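Plernby bench, notebook, 21 Apr 2020

Roller task, teleop in the morning, hand guiding after lunch. Lahcen Badawi on the leader arm, me on the log and the stop button. Carrying on from the March page, same task file (tambunan_pick) but new grip pads so old demos are NOT to be mixed in.

Wrist cam views, one over the rack with the pink sausage piece under the fingertips, one with the gray plate up in the grip.
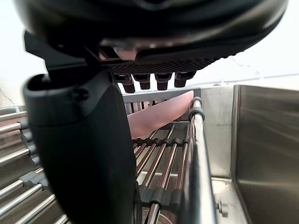
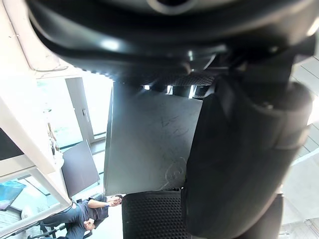 Teleop, rack pick

Goal: come down over the rack, close on the sausage, lift clear, hold, put back at a diffrent angle. Operator only gets the wrist view plus one side view on the laptop.

Main trouble is the long finger. Blocks a big piece of the view on the left and hides one end of the sausage when the approach is at an angle. Lahcen was guessing where that end was and correcting late. You can see it in the logs as a little sideways wiggle right before close. Don't want the policy learning that wiggle. Tried two things:
- approach higher, yaw first, then straight down. Better. Slower.
- operator watches side view for last bit. Worse, he kept flipping between the two and stalled.

Going with the first. Yaw first, always, write it on the operator card.

Shiny rods are a pain. Exposure jumps when the wrist tilts and the white wall behind goes to nothing. Locked exposure after demo 21, so anything before that gets its own tag (exp_auto). Not throwing them out yet.

Master gain was set too high at start, left over from the Trurnden job. Turned down to 0.4 and the descents look a lot calmer. Force limit on close 10 N, above that the piece squeezes out sideways and rolls against the upright bar. Happened twice, both kept as fail demos, labeled.

Plate, hand guiding

Gravity comp on, arm floats ok, a bit heavy in joint 4. Want: plate in grip, turn wrist all the way over, hold, turn back. Teleop for this was hopeless, leader arm runs out of wrist travel halfway and you have to clutch and re-grab, leaves a flat spot in the trajectory. By hand it's one smooth move.

Downside, hands. If you push at the wrist your fingers end up in the camera. Hold behind the force sensor, on the link, both hands. Also if you hold past the sensor the force channel is just reading you and is worth nothing.

With the wrist flipped the cam looks out at the room and gets the glass door, daylight, the ceiling, whoever is sitting there. Background changes between demos and the plate doesn't. Fine for this set I think, might even help, but check that the Brarelholm training script isn't auto-rotating anything. It did in March and we lost a day to it.

Plate creeps in the grip on slow turns. Not much, shows up as a small drift of the plate edge between start and end. Pads cleaned with alcohol, regripped closer to the middle, drift smaller. Scratches on the plate are handy for tracking it, the logo is too faint for the tracker to lock on.

Numbers

118 demos kept today, both tasks together. Total in the set now 364 counting the earlier ones on the new pads. Haven't split train/val.

Replay check

Ran three of the hand guided ones back open loop, half speed. First two fine. Third overshot on the return and tripped the joint 6 limit, the demo itself goes right up to the soft stop so that's on us. Cut the last second off that one and marked it. Should add a beep when you get near the stop in float mode, Lahcen says there is already a flag for it in the driver, look tomorow.

Todo
- retag exp_auto demos
- operator card: yaw first, gain 0.4, hands behind sensor
- joint 4 payload value, still the old tool weight?
- try camera mount turned so the finger covers less
- ask Tambunan people which sausage angles they care about before we record more of the same ones
- back up to the second drive (last night's didn't finish, disk full)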